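The Keeper of Keys

The post of house manager at the Skuvley residence was advertised in December, on a single sheet, with a closing time of noon. The duties covered staff rosters, linen, deliveries, silver, guest movements and the master key register. Applicants needed experience of a large hotel. She had started on the night desk at the Brekke at 21 and had left it only to run the front office at the Merken, where the switchboard carried 700 extensions and the lift stopped between floors in cold weather.

She filled in the form between two late arrivals and sent it with the early post.
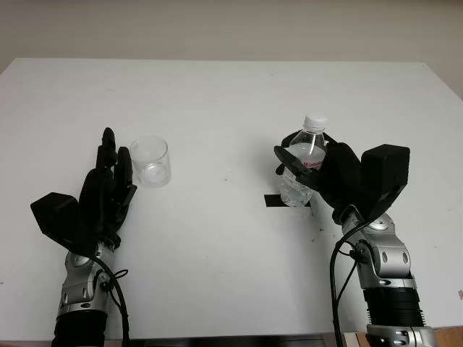 Interviews were held at the Skilen annexe and followed a fixed order: references, household accounts, then a practical exercise. She was asked to write a seating plan for a dinner at which two delegations could not share a door. The table they gave her was matt white, with a few faint scuffs and small dark specks on it, and she moved her paper twice to keep the specks from looking like place settings. She put the first delegation through the garden room at ten to seven and the second through the main hall on the hour.

"And if the first is late?" the chairman asked.

"Then the hall clock is slow — I would see to that beforehand."

He wrote something down. The letter came nine days later.

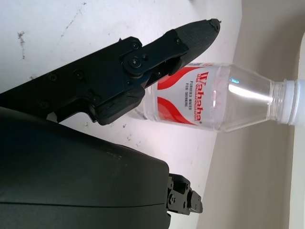

PART TWO: HANDOVER

The outgoing manager had served for 30 years and handed over by inventory. The key register listed roughly 2,000 entries, each with a door, a hook and a signature. They began in the cellars and worked upwards. At the top of the east stair they reached a hook with a key on it and no line in the register.

"Which door?" she said.

"I was told not to ask."

"By whom?"

"By the manager before me."

She took the key down, tied a blank label to it and entered it on the next free line, with the time, 4.40 p.m., and the word "unassigned". He signed beside it. Then they went down to check the linen.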